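The Standard for Putting Away

Print this story | E-mail this story

The Standard arrived at the Gustari works in May. It was 606 clauses long, and it had been written at Illia, in an office where no arm had ever been installed. A covering letter requested that it be read in full before any further work was undertaken. I was at that time Recorder to the cells, and the reading fell to me.

It took me 20 evenings. The early clauses concerned power, guarding and the proper labeling of rails, and I had no quarrel with them. The difficulty began at Clause 412, which stated that an arm shall leave a table in good order. The term "good order" was not defined. The glossary passed directly from "gasket" to "grease."

I wrote to Illia for guidance. The reply advised me that good order was the condition in which a responsible person would wish to find the table. I asked who the responsible person was. The reply to that letter was that the Recorder was the responsible person, under Clause 9.

I therefore went down to Cell Four at the start of the evening run, with the Standard under my arm and a form on which I was to mark the table as being in good order or not in good order. There was no third box. The poker chip case stood open at the back, its lid upright, and the markers lay in a heap in front of it. The left arm had its gripper at the corner of the case. The right arm was bent back over its own side of the table.
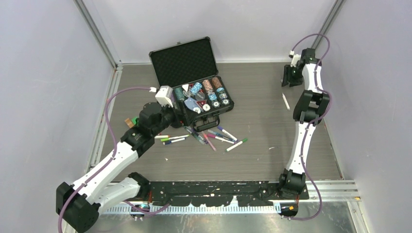 Bezerra held that the form should simply be marked "not in good order" and sent up, as the clause spoke of how a table was left and made no allowance for how it was on the way there. A rule that had to be excused on its first evening, Bezerra said, would be excused on every evening after it.

I answered that nothing had yet been left. The arms were still at their work, and a table in use could hardly be judged as a table put away. Bezerra asked me to show where the Standard said so. I could not. We stood for some time at the rail, turning pages, while the arms went on without us.

I should explain that before the Standard there had been one rule at Gustari, painted on the wall of the old building at Ristura and carried over in memory when we moved. It read: "Finish with one thing before you reach for the next." The people who trained me repeated it until I stopped hearing it. It was never numbered. I looked for it among the 606 clauses and found parts of it in Clauses 88, 230 and 517, each with its own exceptions.

At 9 o'clock Bezerra went up to telephone Illia. I stayed below and did what I had not done in some years. I put the Standard down on a stool and watched the table. I had written 900 reports on the cells by then, and most of them had been composed from the log.

I found that I had opinions. I did not mind that the case was open. I did not mind an item lying at an angle, provided that it lay with its own kind. What troubled me was a thing whose place could not be guessed from where it had been set down. I turned the form over and wrote this on the back, in pencil, in case it should prove foolish in the morning.

By my reading of the pencil note, caps were to be with caps, and barrels with barrels, and a clear space was to be kept between the arms so that either could withdraw without crossing the other. I had no authority to write any of it.
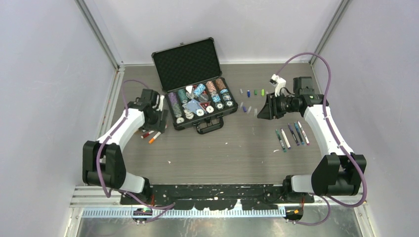

Cell Four, evening run. Caps by the case, five markers below the right gripper.

Bezerra came back down with an answer. Illia had considered the matter and was prepared to accept a local definition of good order, on condition that it was no longer than one line and was submitted before the end of the run. The Recorder was to draft it.

I showed Bezerra the back of the form. Bezerra read it twice, took the pencil, and struck out everything but the part about guessing. Then the two of us signed beneath it.

The amendment was issued to the works as Clause 412(a): "A thing shall be set down where the next hand would look for it." It was printed in 1000 copies, one of which was sent to Ristura, where the old wall is still standing. I am told that it was pinned up beside the paint.

The form itself was returned to me, as I had marked neither box.

Print this story | E-mail this story
Contact the editors | Copyright the author. All rights reserved. | Back to top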